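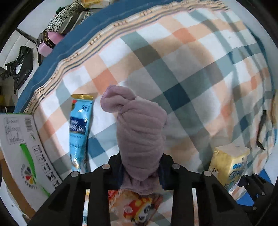 A pink plush cloth, rolled up and held between two black jaws.

My son's school sent home a reading log in September, and by February I was forging it. Twenty minutes a night, title, page numbers, parent initials. We were reading, mostly. We just never remembered to write it down, so once a week I'd sit in the car at pickup and make up page numbers that looked about right.

So when I heard that Kendimham Elementary had dropped its reading logs altogether, I drove out there to see what they were doing instead (and, okay, to feel better about myself).

Kendimham is a small school, 382 kids, at the end of a road with a feed store and a very good donut place. I got there a little after eight, in time for what they call open shelf. The whole building reads for the first half hour. Kids pick what they want and sit where they want, and the teachers read too. I saw one second grade class spread out under their desks like cats. The fifth graders were more dignified about it, except for two boys sharing a book about shipwrecks who kept grabbing it back from each other.

The money for this came from selling a reading program. Well, from not renewing one. The district had been paying for Westico, which gives kids points for passing a short test after each book. Some kids loved the points! Others figured out that the skinny books paid almost as well as the fat ones, and read nothing else. The school let it go and spent $3000 on new books for the classrooms, a lot of them graphic novels, which caused a few emails from parents.

I asked a fourth grade teacher how she knows anyone is reading if there's no test. She talks to them, she said. Every child gets a sit-down with her every two weeks, five minutes or so, with the book open on the table. She has them read a page out loud and tell her what they think is coming. She keeps her notes in a beat-up green binder and let me flip through it. Next to one name she'd written "bored, try Prerkik," and I had to ask. Prerkik is a series about a goat who runs a ferry, and there was a waiting list for book four.

Not everyone is sold. A dad I met in the parking lot told me he missed the weekly point reports from Westico, and I get that, I like a number on the fridge as much as anybody. The spring scores weren't in yet when I visited, and the principal wouldn't guess.

I stopped at Bahrami Books on the way home and bought the first goat book. We read three chapters that night, way past bedtime, and I left the log in the backpack.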